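Palimwood Mending Room: Join Us for the Summer Course

Posted February 9, 2022

We're looking for 28 people who want to learn to mend clothes properly, and we'd love for you to be one of them! The Palimwood Mending Room opens its doors again in June for a five-week course in hand sewing, patching, darning and simple alterations. It's free to attend. In return we ask you to give four evenings over the following fall to our public repair table, where neighbors bring in the things they can't bear to throw out.

You don't need to know how to sew. Last time we had a retired bus driver who had never threaded a needle and a costume student who had been doing it since she was six, and they ended up sharing a table for the whole course (and a frankly enormous tin of buttons). If you can hold a needle, follow a chalk line and laugh when you sew a sleeve shut, you'll fit right in.

What you'll be doing

The first two weeks are all hand work: running stitch, backstitch, whipstitch, and then hems. Lots of hems! We start on cotton sheeting and move on to real clothes as soon as you feel ready. Week three is darning, with wool yarn supplied by Lusora, the little shop on Flendside Street. Week four is patches, both the kind you want people to notice and the kind you don't. The last week is yours. Bring the coat, the jeans, the tablecloth, whatever has been sitting in a bag since you swore you'd fix it.

Sessions run from 6:30 to 9 in the evening, two evenings a week. There's tea. The building has an elevator, and the tables can be raised if you'd rather work standing up.

What to bring

Small sharp scissors if you own them, reading glasses if you use them, and one item of clothing you don't mind practicing on. Knits are harder than they look, so a plain woven shirt is a good first choice. We have needles, pins, thread, hoops and three irons, one of which spits.

We keep a box of donated clothes too, 112 pieces at the last sorting, for anyone who would like something different to work on. Please wash anything you bring from home.

Laying out your work

Much of the first evening goes to learning how to look at a garment before you touch it with a needle. Spread it on a hard surface, find the straight edges, and smooth toward them. Bunched cloth hides pulled seams, and a hem pinned over a wrinkle stays crooked for good.

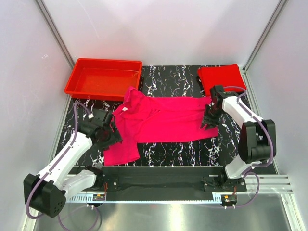 Oddur Holst wrote to us that the flattening-out part bored him silly on the first night, and that he now does it with every shirt before he even plugs in the iron. He also wants newcomers to know that darning gets enjoyable somewhere around the third sock, so please don't quit on the second.

How to apply

Send a short note to Aksel Ingvarsson at the Mending Room, or drop one through the door at the Havlíček building, second entrance. Tell us your name, which evenings are hardest for you, and one thing you'd like to be able to fix. A couple of lines is plenty. We'll write back to everyone, and if the course is full we'll offer you a place on the next one.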